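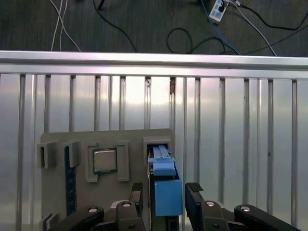
Two-finger gripper at the parts board, with the drive block between its fingers.

Taking the Zurnmont PC bench for a run
By Roy Fairclough

Most computer refurbishers still take machines apart by hand. The work is slow, the parts are small, and a bent CPU pin can turn a sellable board into scrap. Proretti wants to sell those shops a robot arm and a parts board, under the name Zurnmont, and has been lending the kit to a few workshops before it goes on general sale in September.

I spent two days with it at Namorero, a refurbisher that handles 280 office desktops in a normal month. Ngân Lương runs the bench there. Bảo Mạch wrote the work routines and was on hand for both days.

The kit comes in three crates. You get the arm, a gripper with padded fingers, a wrist camera, a second camera on a stand, and a set of printed parts boards. You supply the table. Namorero used the slotted aluminum one it already had, and Lương says bolting everything down took an afternoon. Cable routing took longer. The leads supplied are too short for a deep table, and I would budget for extensions.

The parts board does much of the work. It is plain gray plastic with a holder for each type of part: a square recess for the CPU, an upright slot for memory, a housing for the drive. The arm knows where each holder is, so it only has to search for things inside the case. Boards for other case layouts are sold separately, or you can print your own from files on the Proretti site. Mạch has printed several and prefers his to the factory ones, which have tighter slots.

The computer goes on its side with the panel off. Someone still has to do that part by hand, and to open the CPU socket lever. The case is not clamped by default. An optional clamp set costs extra, and I think it should be in the box. 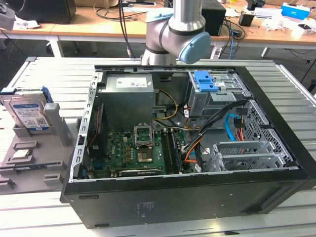
Setup and teaching

A new routine is taught by moving the arm by hand and saving points on a tablet. The software is clear enough, although the menu for grip force is buried two levels down. Teaching a memory swap took me most of a morning. Mạch did the same job before his coffee break.

Drives are the easy case, especially ones in plastic carriers with something solid to hold. Memory is harder. Modules need a straight push, and the arm stops if it feels too much resistance, then waits for a person to clear the message. Loose cables are the main nuisance. Lương's crew now ties them back before a case goes on the table.

Namorero has logged 317 machines on the bench so far. Lương would buy it for long runs of one model and would leave mixed lots to her staff.

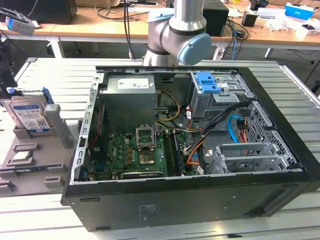

Can one operator look after more than one bench?
Proretti says two is practical once the routines are settled. At Namorero one person watches a single bench and cleans cases between stops.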